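Fake flowers at the front desk, yes or no

grumblefern
Our lobby at Pindera switched to artificial hydrangeas in August. 2 vases, zero water, and I still caught someone watering one.

oddsocks606
Good. Real ones last 90 minutes near a heating vent.

grumblefern
They droop with dignity, though. The fakes just collect dust – and opinions.

mossy_kettle
Disagree. A hair dryer on cool fixes the dust. I'd take a light blue one over a dead real one any day.

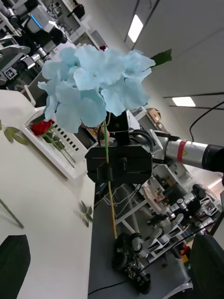
Light blue hydrangea, artificial, one green leaf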